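Kosetti Packaging Help Desk
Ticket 1973: Tuck-front boxes, lids springing open and front wall not locking
Status: Resolved
Opened by: Jaime Bettencourt, Wiltunby
Handled by: Kai Sperling, Kosetti support
Product: Cilum tuck-front mailer, brown corrugated, flat supplied
Quantity on order: 200

Original message

Hi, we got our order in March and have started making the boxes up. The first few went together fine. Since then we've had a run where the front wall won't stay down after it's rolled over, and the lid pops back up as soon as you let go. We've set up a table with a green cloth on it so the printed ones won't get scuffed later. I've put a couple of blanks out flat so you can see the cut. The flaps look the same to me as the ones that worked.

We need the lot made up by the end of the month. Are these faulty or are we folding them wrong?

Jaime 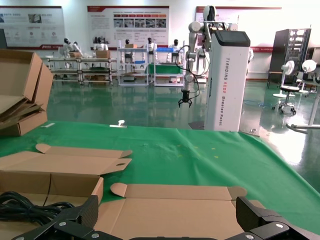
First reply from support

Hi Jaime,

Thanks for writing in. Before we call it a fault, please try these on one box that has given you trouble:

1. Check the batch number on the bundle label. We want to know if it ends in 27.
2. Lay the blank with the inner side up. Bend every score line by hand to a full right angle and let it go again. Do this before you start putting the box together.
3. Fold the side walls up first, then the corner tabs in, then roll the front wall over the tabs.
4. Push the small locking tabs into the slots in the base until they click. If they only go halfway, stop and tell us.
5. Leave the lid until last. Tuck the lid wings in behind the side walls before you close the front flap.

Please also tell us where the boxes have been stored. Cold board is stiff and the scores don't like it.

Kai Sperling
Kosetti support

Reply from customer, 10:40 a.m.

Batch does end in 27. They were in the unheated bay for around 8 days and came inside this morning.

I did step 2 on a few of them and it helped with the side walls. The front is better but still lifts. I left one open on top of a flat one and another open beside it, so you can see how they sit with nobody holding them.
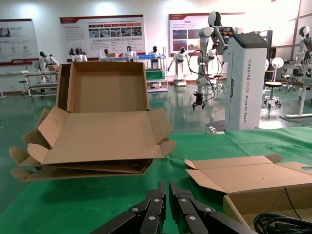 Storage is probably half of it. Corrugated board that has been in a cold bay needs a full day indoors before it folds the way it should, and if you can leave the bundles unstrapped with some air between them, so much the better. On the left-hand box the lid is standing straight up and the front flap with its side wings is folded out and down, so nothing on the front is locked yet and I can't judge the slots from it. The lid standing up is normal at that stage. It is only held once the wings are tucked, so please don't bend it back past upright to "train" it. That weakens the hinge and you'll get a crease in the lid panel.

Could you try the following on the same box tomorrow:

Clear the slots in the base. Batch 27 was cut near the end of a die's life and some slots still have a sliver of board in them. Push it out with the blunt end of a pen. Don't use a knife.

Work on a firm surface. A cloth is fine for protecting the print, but pull it tight or fold it back while you press the tabs home. If the base can sink or slide, the tabs bend at the tip and won't seat.

Make up one box at a time and get it closed before starting the next.

Kai

Reply from customer, 2:15 p.m. the next day

Slivers in the slots, yes. Not in all of them, but in every one that had been giving us grief. Once they were poked out, the tabs went in and stayed in. I haven't flattened the cloth yet. I've been pressing the tabs in on the bare bench next door and bringing the boxes back.

Two more questions. Is it all right to leave half-made ones sitting on top of the flat ones? And can we reuse a blank if one of the corner tabs has torn?
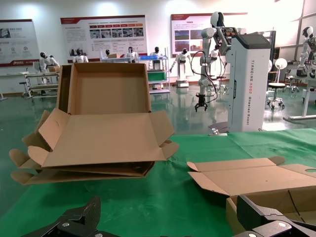
Open box on the stack of blanks, left; flat blank with its corner tabs up, right.

Reply from support, 3:05 p.m.

Short answers:

Stacking: better not. Flaps get caught in the layers underneath and pick up a bend in the wrong place. Keep the flat blanks in one square pile with the edges lined up, and put open ones somewhere else.

Torn corner tab: if the tear is shorter than your thumbnail, use it. Anything longer, put it aside and we'll replace it. The hand hole can be a bit rough at the edge and that doesn't affect the box.

I've asked Kettler, who do our cutting, to pull what's left of batch 27 and check the slots. Send me a count of your spoiled blanks when you're through the order and I'll credit them or send new ones, whichever you'd like.

Kai

Reply from customer

New ones please. Will send the count with the next order. Okay to close this.

Jaime

Resolution notes (internal)

Cause: uncleared slots in batch 27, made worse by cold storage. Folding order was correct after the first reply. Folding sheet to be updated with the slot check ahead of step 3. Replacement blanks to go out from a different batch.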